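Minutes of the Branch Cash Working Group
Prelteck Savings Bank, Manholm office
Date: 19/08/2025

Present: branch operations, finance, cash vault, IT support. The Edwards branch joined by phone.

1. Minutes of the last meeting
Accepted with one correction. In item 4, "daily limit" should be "overnight limit".

2. Overnight cash limits
Finance presented the figures for the last quarter. Manholm was over its overnight limit on 33 evenings, mostly after the market days. The Edwards branch asked that its own limit is not lowered before December, when shops bring more coins. The group agreed to leave both limits as they are and to look at them again at the first meeting of the new year.

3. Coin orders
The minimum order from the carrier is now 500 dollars per delivery. Small branches find this too high. Finance will ask the carrier if two branches can share one delivery.
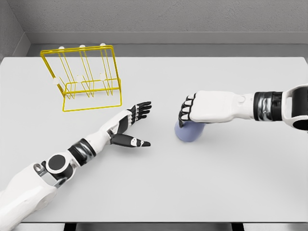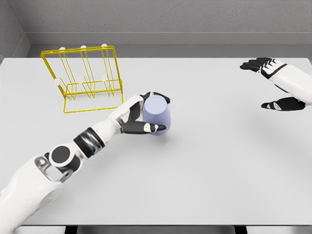
Two views of the tabletop with the yellow dish rack.

4. Breltenow software
IT support informed that the test of Breltenow at Edwards is finished. During the test 1666 teller transactions were loaded, and 226 of them needed a correction by hand. Most of these corrections had the same cause: the old drawer codes were not in the new list. IT support will send the full list of codes to all branches. Branch operations would like to see a second test before Manholm starts to use the program. Agreed.

5. Other matters
The form for damaged notes has a new version. Please do not use the old one, also if there are still copies in the drawer.

Actions
Finance: write to the carrier about shared deliveries.
IT support: send drawer codes, prepare second test.
Edwards: report on coin needs for December.

The next meeting will be held in Manholm. The invitation will follow by e-mail.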